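Roltance cell: questions about the June stops

Collected by Isamu Takeda for operators and line staff at Skarnaretti

Why did the two-arm cell stop so many times in June?

The right arm reported a lost gripper signal and made a protective stop. The log of the cell shows this fault 10 times in the month. The left arm did not report it.

What was the cause?

A worn gripper cable. The cable goes over the wrist, and when the wrist turned far to reach the tray, the cable was pulled at the connector. We found two broken wires inside. From outside the cable looked normal, and for this reason we first suspected the software and lost some days.

Was any person hurt?

No. One board fell from the fingers to the tray from a low height and was scrapped.

Which fault code should I look for?

Code 322 on the Nernix panel is the lost signal. Code 729 is a different matter, it means that the arm touched something with too much force. Please do not reset 729 before you have looked at the fingers and the board.

How should the cell look before I press Start?

The steel tray is between the yellow bins, with clean white paper on its floor and one round red board on the paper. Both grippers are above the table and do not touch anything. Look also at the cable of the right arm: it should make a wide, free arc over the wrist.

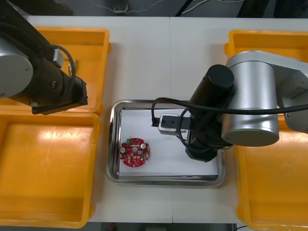 May I move the arm by hand after a stop?

Only when the panel shows Hold. Wait 5 seconds after the lamp changes, then move it slowly. Never pull on the cable.

Is the problem solved now?

We changed the cable and limited the wrist rotation in the program. Sugawara will send a longer cable, and until it is installed we check the connector at the start of each shift. If code 322 comes back, leave the cell stopped and call maintenance.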